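Field Botany, Unit 6
Grasses, sedges and rushes: telling the three families apart
Handout to be read before the practical

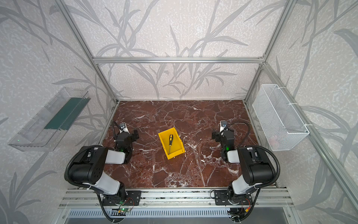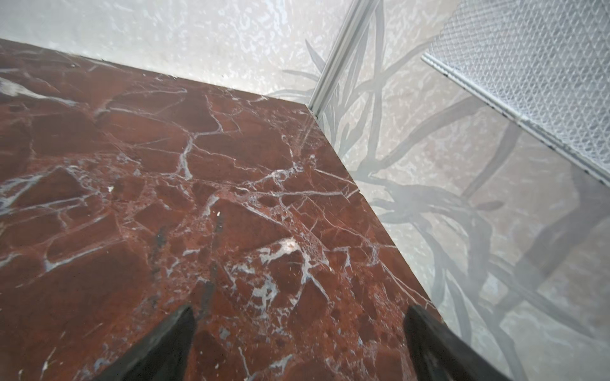
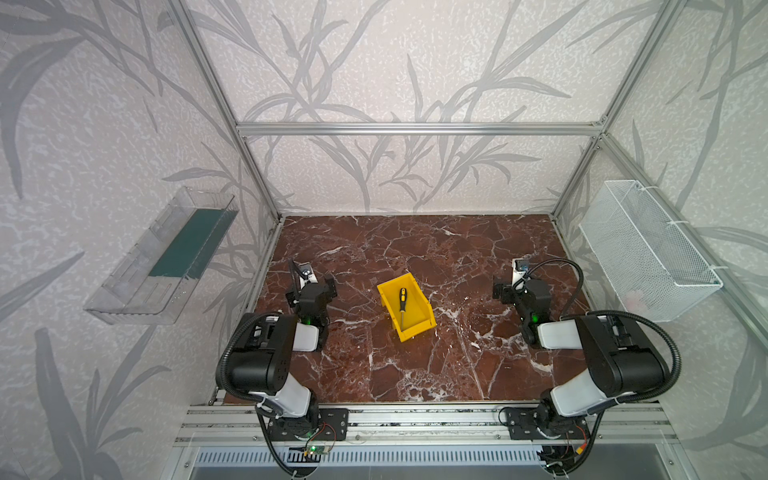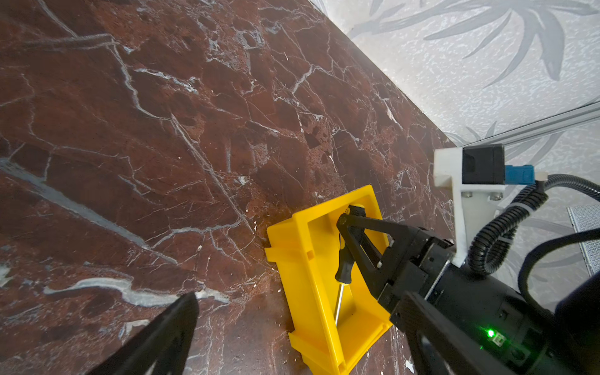 Kosow, August

6.1 Scope

The unit covers the vegetative and floral characters used to place a grass-like plant in Poaceae (grasses), Cyperaceae (sedges) or Juncaceae (rushes). Identification to species is left to Unit 7. Bur-reeds and bulrushes are outside the unit, although both grow at the Montoya site and will be met there.

6.2 Stem

Grass stems (culms) are usually round in section and hollow between the nodes. The nodes are solid and swollen, and can be felt by running a finger and thumb up the stem. Sedges of the genus Carex mostly have solid stems, three-angled in section, without obvious nodes above the base. Rush stems are round and filled with pith. The pith may be continuous or broken by air gaps; split the stem lengthwise with a thumbnail to check.

The three-angled stem is a good field character for Carex but fails for several other sedges. Spike-rushes (Eleocharis) and club-rushes (Schoenoplectus) are in Cyperaceae and many have round stems. Their common names add to the confusion.

6.3 Leaf

Arrangement: grasses have leaves in 2 ranks, on opposite sides of the stem. Carex has leaves in three ranks. Look down the stem from above.

Sheath: in most grasses the sheath is split down the side facing away from the blade, with the margins overlapping. In sedges it is closed and forms a tube. Bromes and melicks have sheaths closed for much of their length and should not be taken for sedges on this character alone. Old sheaths tear, so use a leaf from the middle of the stem.

Ligule: grasses carry a ligule where blade meets sheath, either a membrane or a fringe of hairs. Record its length and the shape of its tip. In Carex the ligule is fused to the blade for most of its length and its outline, blunt or pointed, is of use at species level. Juncus has no true ligule but may have small ear-like lobes (auricles) at the top of the sheath.

6.4 Flower and fruit

Grass: florets enclosed by 2 scales, the lemma (outer) and the palea (inner). One or more florets form a spikelet, normally with a pair of glumes at its base. Fruit a caryopsis.

Sedge: each flower in the axil of a single scale (glume). In Carex the female flower is enclosed in a sac, the utricle. Stigmas two or three. Fruit a nutlet.

Rush: six tepals in two whorls, usually brown or green. Fruit a capsule with three to many seeds. Woodrushes (Luzula) have three seeds and long white hairs on the leaf margins; Juncus has many seeds and hairless leaves.

6.5 Material

The teaching set holds 492 sheets, of which 146 are Carex. Sheets from Gukia are mostly fruiting and are the ones to use for utricles. Return each sheet to its folder face up.

6.6 Recording

Use the Clorirus form. Enter stem section, leaf ranks, sheath, ligule and fruit in that order. Leave a box blank if the character was not seen. Do not fill it in from the book.

Reading for Unit 7: glossary entries for awn, beak, bract, keel and rachilla.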